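Allimside Opens Repair Room for Used Servers

10/31/21
By A-yeong Ma

Allimside has opened a new room for the repair of used servers on the second floor of its building in Brivudbridge. The room will take old machines from schools, clinics and small offices, check them, and prepare them for a second life.

The company received more than 2,000 servers in its collection program, which began in June. Until now most of them were waiting in storage. Many came from offices which moved their files to outside services and did not need their own machines any more.

"People think that an old server is finished, but very often the board is good and the processor is good," said Eun-seong Sun, who leads the project. "Sometimes it needs only a new battery and more memory." 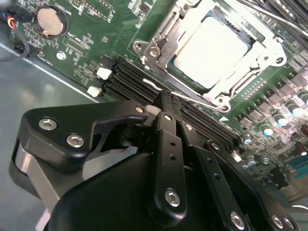
The work on each server starts with the cover removed. The coin-cell battery is tested first, and then the memory slots are checked one after another with modules that are known to be good. The processor stays in its socket if there is no sign of a problem. According to Charalambos Vasilakis, the senior technician, opening a socket without need is a common cause of damage, because the contacts under the processor are very thin and bend easily.

Boards that can not be repaired are used for parts. Screws, latches and socket levers are kept in labeled drawers, as these small pieces are difficult to buy separately for older models.

The room has seven work places. Two of them are reserved for students of the evening course in electronics, who will come on weekdays after their classes. Rawan Hattar, the teacher of the course, said that her students know the parts of a server mostly from books, and she is glad they can now hold them in their hands.

The first group of repaired servers will go to public libraries in the region before the end of the year. Organizations that want to give or to receive a machine can leave their request at the Allimside front desk. Disks must be removed before delivery.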